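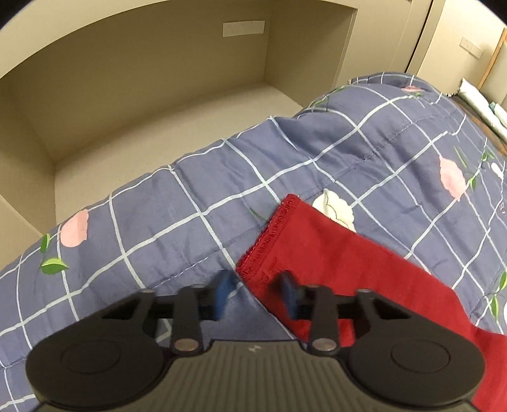

Visit to the Gajdoš soap works, Nidton

Print | E-mail this page

We went round the Gajdoš works in January with a group of 30, mostly people who sell skincare in small shops. Anežka Šťastný took us through the mixing room first, where the clay masks are made in batches of 200 jars. The clay comes in dry and is sieved twice before any oil goes in.

The soap is cut by hand and left on racks for 40 days. I preferred the unscented bar — the lavender one was too strong for me. Cladar, their new face cream, was out to try and sank in quickly, though it left my hands a bit shiny.

Packing is done next door by Iltex and we only saw that through a window. The shop at the end takes cards. Bus 46 stops outside the gate, and the last one back leaves at ten past five.

3 comments | 12 shares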